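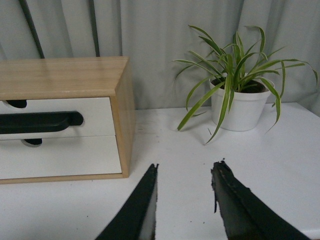

Hüsnü Dağdelen
Head of Communications, Stelitz

WOSVILLE, January 1, 2019 – Stelitz, the furniture maker, today announced that it will extend its repair and spare parts service to all of its small storage furniture, including ranges that are no longer in production. The service has until now been limited to chairs and tables.

Under the new terms, customers may order replacement drawers, runners, back panels and handles for any Stelitz piece sold in the past 11 years. Proof of purchase is not required. A photograph and the width of the piece, taken across the top, are enough for the parts desk to identify the range.

The catalog opens with 401 separate parts. Most will be cut to order at the Wosville workshop, with an expected turnaround of 10 working days.
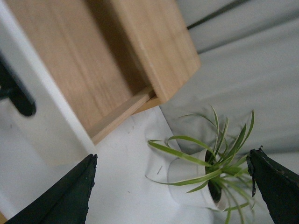

Drawers account for the largest share of the requests the company has had to turn away. They are opened daily, overfilled and sometimes dropped, and a cabinet that is otherwise sound is often thrown out when one of them fails. Replacement drawers will be supplied either assembled or as a flat set with glue and written instructions. Fronts can be ordered painted or unpainted. The company notes that natural wood darkens with age and that a new part may look paler than its surroundings for the first few months.

Stelitz will also publish the working drawings for 34 discontinued models, free of charge, for use by independent repair shops and school workshops. The drawings may be copied and adapted for repair purposes, but they may not be used to make complete pieces for sale.

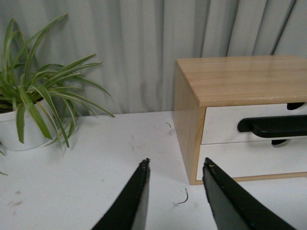

Žukauskas, whose repair shop tested the drawings ahead of the announcement, welcomed the decision but said that the price of a single runner should be kept low enough that people do not simply buy another cabinet. The shop also asked for hardware sizes to be printed on every sheet, and this change has been made.

Parts will be shipped by Denel, which already handles deliveries for the company's chair and table service. Orders can be collected in Wosville at no cost. Worn parts may be handed in at the same counter – solid wood will be reused in the workshop where its condition allows.

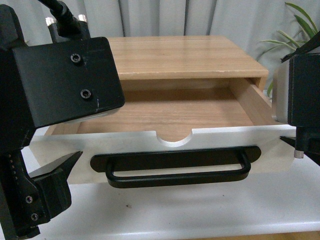
Small wooden cabinet with the drawer pulled out.

The parts desk will begin accepting orders in March. Repair shops that wish to receive the drawings before then may apply in writing to the Stelitz office in Wosville, stating the models they require.

Media inquiries: Hüsnü Dağdelen, Stelitz Communications, Wosville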